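How to Get Up the Mirnura Tower Without Losing a Whole Day
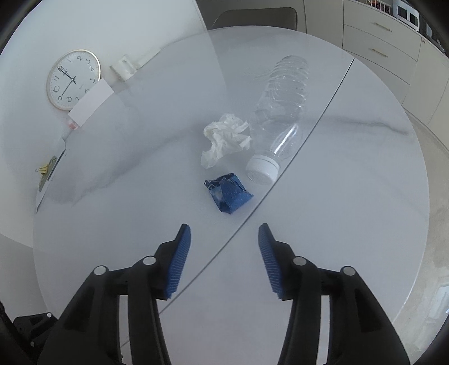

The Mirnura Tower in Mistanville has 106 floors and, on most mornings, 2 working lifts. Plan accordingly.

1. Book the first slot, at 9 a.m. By noon the queue reaches Montes Square, where a man sells umbrellas whatever the weather.

2. Use the east entrance. The west one is grander and has been opening "soon" for 12 years.

3. Bring small change. The lockers take coins only and are fond of keeping them.

4. Change lifts at floor 60. Follow the green arrows. The yellow ones lead to the offices of Polinier, the firm that built the place, and reception there has grown tired of tourists.

5. Swallow on the way up. Your ears will thank you.

6. Skip the telescope on the main deck and walk round to the north side, where the harbour view is free and the wind takes care of your hair.

If the lifts stop altogether, the stairs are open down to floor 60 only. Staff will offer you a certificate for walking them. Take it, as the café gives a free tea to anyone who shows one.

Last entry is 5 p.m. in winter and an hour later from April.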